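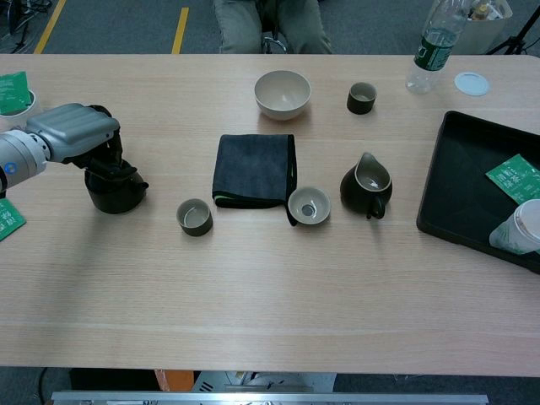
Photo: Feltura Tea Room

Last updated: 3/4/21

The Feltura tea room on Ivgate has started a tea table for beginners, and the first 12 places are already taken. Guests sit down to a black teapot, a pitcher and small dark teacups with a pale inside, and they learn to pour, to taste and to clean up after themselves. A folded gray towel stays close to the cups during the whole lesson. Green tea is served first.

One lesson takes in six people and costs 5 dollars, tea included. The bowls and cups can also be bought from the shop Botha, two doors down, which has lent the tea room a shelf of its stock until August.

Places for the next lesson can be asked for at the counter. Children are welcome if they come together with an adult.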